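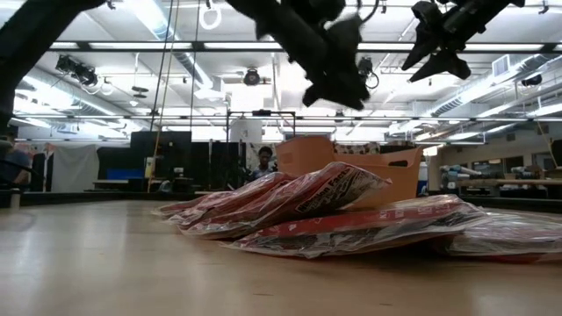 Why does the planner report a valid grasp and then abort on approach when the packages are in shiny wrap?

The depth points on the wrap jump between cycles, so the grasp pose that passed the collision check in one cycle fails it in the next. Raising the smoothing window on the depth input and holding the chosen pose for the length of the approach stops most of the aborts. Details and settings are in the log below.

Ticket 242
Component: planning / perception interface
Project: Radebe
Reported by: Ximeng Lu
Opened: June 8, 2025
Status: resolved, one follow-up open

Summary
Bin packing task with red film-wrapped packages. The arm picks a target, plans, starts moving, then stops above the pile with APPROACH_INVALIDATED. It retries and usually stops again. After 3 retries the task node gives up and goes back to home.

Steps to reproduce
1. Start the Dernano stack with the default bin packing config.
2. Put packages in a loose pile in front of the bin, touching each other.
3. Leave the ceiling lights on full.
4. Run the pick task and watch the planner log.

Expected: arm completes the approach and closes on the package.
Got: abort during approach, no contact.

Log excerpt
[planner] candidate accepted, score above threshold
[planner] trajectory ready, executing
[monitor] scene update received
[monitor] collision: target_object vs. finger_left
[planner] APPROACH_INVALIDATED, replanning
[task] retry limit reached, returning home

Checked first
Hand-eye calibration. Reran it, no meaningful change in the result, and the aborts continued. Cardboard boxes in the same spot are picked without trouble, so I don't think it was ever calibration.

Gripper model. The collision meshes match the fingers we have mounted. I did find that the padding on the mesh had been increased in March and never put back. I set it back to the old value. Fewer aborts, still too many.

Network delay. Timestamps between the camera host and the planner host agree. Ruled out.

Cause
With the monitor recording every scene update, the surface of the target moves up and down between updates even though the package is sitting still. The highlights on the plastic give bad depth, and they shift as the arm comes over the pile and changes what the light does. The monitor treats each update as truth. As soon as one bad patch lands inside the finger volume, it cancels the motion.

The smoothing filter should have caught this. It was set to a window of 200 ms, which at our update rate is too short to average anything out.

Fix
1. In the perception config, set depth_window_ms to 500.
2. In the planner config, set hold_target_pose to true. The pose is frozen when execution starts and released when the gripper closes or the task ends.
3. Set target_padding back to the value in the Mosthorpe base config.
4. Restart both nodes. A config reload is not enough - the window size is only read at startup.

Do not turn off the scene monitor to get around the aborts. Someone suggested it in the earlier thread. It also turns off checking against the bin and the table.

Result
Aborts on approach are down to roughly one run in ten on the same kind of pile. The ones left are mostly packages lying against the bin wall, where the fingers really don't have room. Those are correct aborts and I would leave them alone.

Side effect: the longer window makes the scene slow to catch up when a package slides. If a neighbor moves during a lift, the planner may work from the old position for one cycle. I added a forced refresh after every lift, before the next target is chosen. It costs a short pause per pick.

Comment from Trededstead support
We were able to reproduce this from your recording. The 200 default comes from an older camera driver and will be changed in the next config package. hold_target_pose is safe to use together with the monitor. It only freezes the target, and all other objects are still checked at every update. Please attach the planner log if you see APPROACH_INVALIDATED against anything other than target_object.

Reply, Ximeng Lu
Thanks. I went back through the logs after the change and every remaining abort is against the bin. Attached two of them.

One request. The retry message doesn't say which object caused the abort unless the monitor is in verbose mode, and verbose mode fills the disk on a long run. Could the object name go in the normal log line?

Comment from Trededstead support
Agreed. Split out as a separate request and linked here. Closing this one once the new default is merged. Until then keep the override in your local config, and check it after any update, as the installer overwrites the perception file.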